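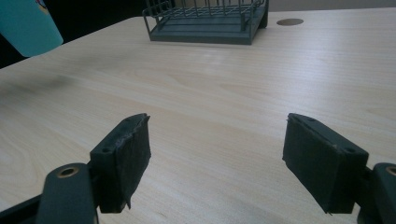 A desk with a pale wood-grain surface.

June
By Sumeya Feyisa
2 min read

Short-oval teams lose more races to fuel delivery than to broken parts, and most of the faults are small. Kedir Habte has kept records on the Grurkton late model since the car was built, and his log now runs to 2192 laps. Fuel starvation accounts for more retirements in it than gearbox and axle failures together.

The pattern is consistent. The engine pulls cleanly down the straight, then hesitates at the exit of turn two. Under steady cornering load the fuel moves to the right of the float bowl and uncovers the jet on the left. Raising the float level cures the hesitation but floods the engine under braking.

Habte's answer was to extend the jets and fit a baffle in the bowl. The car ran 546 laps in that form before the engine came out for its scheduled rebuild. Hawi Gidey, who drives it, asked for one further change: a softer return spring on the throttle, which lets her feed the power in earlier.

Szymon Dudek of the rival Drivuma team took a different route and moved the pick-up in the tank. His car is quicker on a full load and loses the advantage once the level drops. In the long race at Abera he pitted for fuel with the lead and rejoined fourth.

Both teams will run their present layouts at the next round. Dudek has a second tank on order, with the pick-up set lower and further back.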